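Two Arms, One Suitcase

By Nia Mathias

The Saturday robotics class at Imbridge meets in a long room behind the machine shop, and by nine o'clock most of the students are already at their laptops. There are 15 of them this fall. The course is called Working With Two Hands, and for most of the term it deals with one problem: getting a pair of robot arms to do a job that neither could do alone.

Begoña Goicoechea has taught it since it began. She used to assign small blocks and cups. Students did well on those and learned little about coordination, she says, so now she starts with luggage.

"A suitcase is big and smooth, and it has wheels," she said. "If one arm pushes and the other one is late, you find out right away."

The teams work on a shared bench, a square enclosure with papered walls and a marble-patterned floor. Each team gets 13 tries per session, and every try is recorded and kept. A student drives the arms by hand first. Later the team trains a program on the recordings and sees how far it gets.

Bảo Lã and Olanrewaju Yusuf are in the same team. Bảo drives the left arm, Olanrewaju the right, and they have learned to talk the whole time. Their early sessions were quiet and went badly. Now it is a steady run of short words — down, hold, mine, yours, wait.

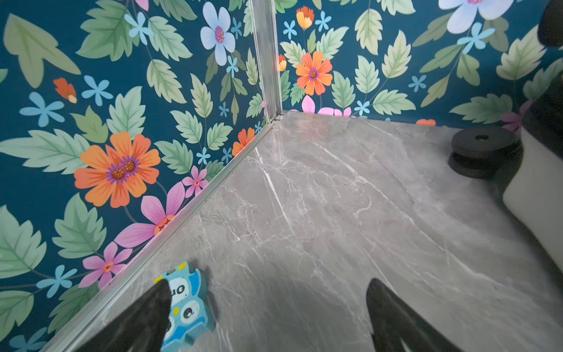
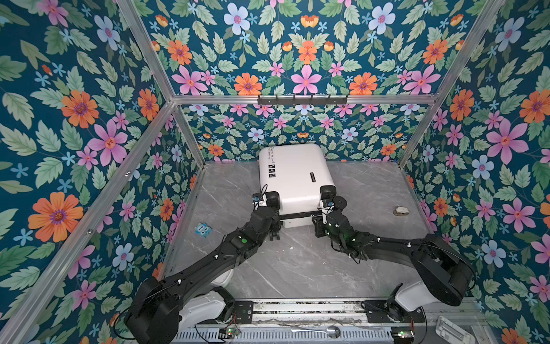 The shared bench at Imbridge: a close view of one gripper and the owl sponge, then both arms at the white suitcase.

Small items matter too. The teams are graded on soft objects as well as hard ones, and the soft ones cause more arguments. Grip a sponge too lightly and it slides. Grip it hard and it folds, and the program has never seen it in that shape before.

"I thought the suitcase would be the hard part," Olanrewaju said. "I've spent three weeks on a sponge."

Eifion Maddocks, who looks after the bench, keeps a paper log beside it. Loose screws go in there, along with cable trouble and anything the students would like moved. The class has recorded more than 600 tries so far, and he wants 100 clean ones from each team before anybody starts training.

Bảo's team has 81. He plans to stay late next week to catch up, if the bench is free. The class shows its work to the rest of the school in October.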